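Ticket: delivery app keeps logging drivers out + proof-of-drop uploads stuck
Opened by: Lourenço Antunes, dispatch, Jurstead depot
Priority: high (was medium)
Status: **workaround in place, not closed**

**Wed 7:40 am** - Three calls before I had my coat off. Drivers on the Rokley run get kicked back to the login screen every time they finish a stop. Stop shows as done on the phone, still shows open on the dispatch board. Customers getting "your driver is on the way" texts for stuff already on their porch.

**8:05** - Restarted the sync service. Board caught up for a couple minutes then froze again. Queue says 600 items waiting.

**8:20** - Asked Pinheiro (our app vendor) if they pushed anything overnight. Got the auto reply.

**8:50** - Tried on the spare phone:

- log out, log in: works till next stop
- clear cache: same
- reinstall: same, and it forgot the route, had to re-send it
- wifi only: same. So probaly not signal
- older app version: **does not log out**

So something in the new version. Auto-update now off on the spare, and I've told everyone who called to do the same. Do NOT tell them to reinstall, they lose the route and any drops not uploaded yet.

**9:30** - Queue at almost 2,000. Every failed upload gets retried from scratch and goes to the back as a new item, so it's mostly duplicates. Paused retries from the admin page (Settings > Uploads > Retry > Off). Number stopped climbing.

**10:10** - Pinheiro called back. They want the route notes from one affected run so they can match times. Sending the Rokley one: log export and stop list.

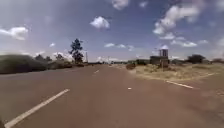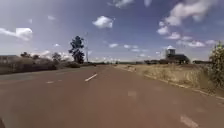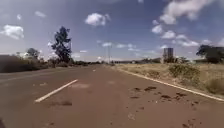 *Attachments 1-3: road. Same stretch in all three.*

**10:45** - They confirmed they got everything. Asked again for the log export becuase the first one opened blank for them. Re-exported as plain text, fine now.

**11:30** - Cause, according to them: new version asks for a fresh login token after each completed stop, and our server still has the old token setting, so it says no and the app dumps the driver out. Upload dies with it. Makes sense with what I saw.

Fix is 2 parts:

1. we change the token setting on our side (needs a server restart, not doing that mid-route)
2. they ship a patch so a refused token doesn't kill the upload

**1:15 pm** - Cevwood depot says they have it too. Sent them the auto-update steps and the retry switch. They had already reinstalled on 2 phones, so those drops will have to be typed in by hand from the paper sheets.

**3:40** - Cleared dupes from the queue. What's left looks real. Turned retries back on, going through slow but going through. Board matches the phones on the Rokley run again.

**Still open**

- token setting + restart, tonight after last van is in
- hand entry for Cevwood
- customer texts: can we send a correction or just leave it? need an answer from the front office
- auto-update stays OFF until Pinheiro sends the patch and I've tried it on the spare

Leaving this open. Call dispatch if a phone logs out again on the old version, and write down the stop and the time.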